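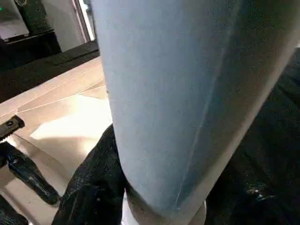

Chapter 9
Touch and the Choice of Cloth

When people buy a chair cover or a winter coat, they look at the colour first, but very often it is the hand that decides. A cloth can please the eye from across the shop and be put back on the shelf after one second of touching. In this chapter we study how a surface feels, which words we have for it, and how a maker can plan it before the cloth is cut.

The difficulty begins with the words. In my first years of teaching I asked a class to describe one piece of felt. They wrote "soft", "dry", "warm" and "dusty", and two students wrote "rough". All of them had touched the same piece. Manon Chisholm, who taught weaving in the next room, suggested that I should ask them first to move the hand in one direction only, and slowly. After this the answers came closer together, although they never became equal.

We will use four pairs of words in this book: smooth and rough, soft and hard, warm and cool, dry and slippery. Each pair is a line with many points on it, and a cloth has a place on every line. Wool felt is soft, warm and dry, but it can stand near the middle between smooth and rough. A good satin is smooth and slippery, and it feels cool at the first contact - later the hand warms it.

Light also belongs to our subject. A matte cloth spreads the light in all directions, so its colour changes slowly over a curve. A shiny cloth gives a bright line and dark sides. For this reason buyers expect a matte surface to be soft even before they touch it, and they are disappointed when it is not.

Section 9.1 explains how the fibre, the yarn and the finish each change the feel. Section 9.2 follows the Zinwood mill, where 171 samples were sorted by touch alone. For the exercises you will need seven small pieces of different cloth and a scarf to cover the eyes.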